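Learning to love a small room

February 12, 2020

We moved into the flat on Clernesance Road at the start of January, and I have been meaning to write about the spare room ever since (my sister-in-law keeps asking, so this one is partly for her). It is long and thin, with the door at one end, and for the first fortnight it held nothing but boxes and an ironing board I don't remember buying.

I always thought I wanted a big study. In our old place I had one, and I filled it with a sofa no one sat on and a bookcase full of cables. The new room wouldn't have taken the sofa even if I'd begged it, so off it went, and I can't say I've missed it once!

The first thing I did was live with the room empty for a bit, carrying a kitchen chair in and out at different times of day with my tea. Mornings are lovely in there. By four it's gloomy, so I bought a lamp from Dranis in the high street, a plain one with a heavy foot, and then went back for a second because the first looked lonely.

Then came the great question of where to put the desk. Everyone tells you to push it against the wall, and I did, and I hated it. I felt like I'd been sent out of class. So one wet evening I dragged it out into the middle, and although you have to go round it sideways with a laundry basket, I've left it there.

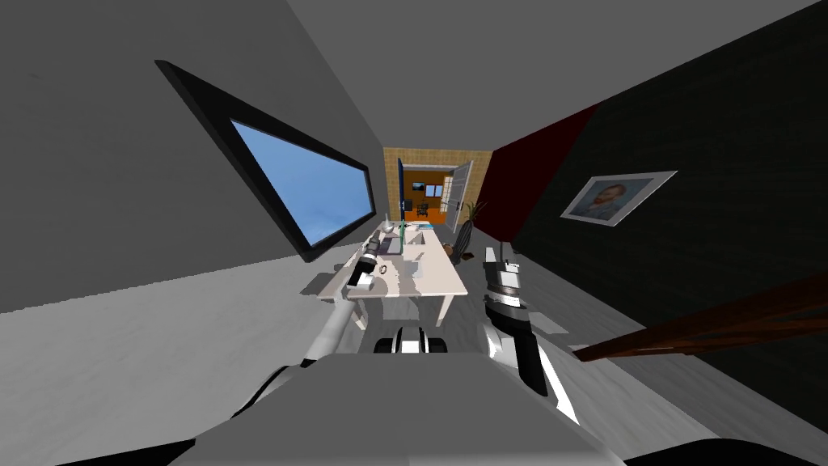
A white desk in the middle of a narrow room.

Paint took longer. I had 2 tester pots from Fakhoury, one called Oatmeal and one called something sillier, and on the wall they were the same colour. I went with Oatmeal. One tin did the lot with enough left over for the inside of the cupboard, where I was a good deal less careful.

I haven't sorted the floor yet. The carpet is brown and older than my marriage, and the quote for new was £458, so for now there is a rug over the worst of it. The curtains are next, if I can find my tape measure, last seen in a box marked "kitchen, misc".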